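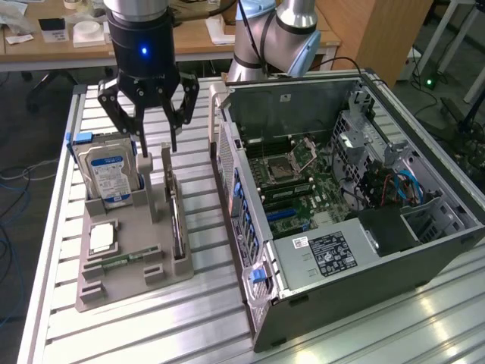

1 min read

Jobs / Maintenance & Field Service

Cell technician, Travness

Etska is hiring a technician to look after one two-arm cell that handles parts for desktop computers. Drives, memory and processors are presented in a gray fixture tray beside the open tower, and most of the job is keeping that tray and the grippers in line.

You will re-teach pick points, swap worn gripper fingers, check cable runs on both arms and keep the log. The grippers get a full service every 3000 cycles. Bench experience with PC hardware is required. Robot experience helps, but we will train.

40 hours a week, first shift, starting in February. Send a resume and one repair you have written up to Jahangir Patwary, quoting job 912.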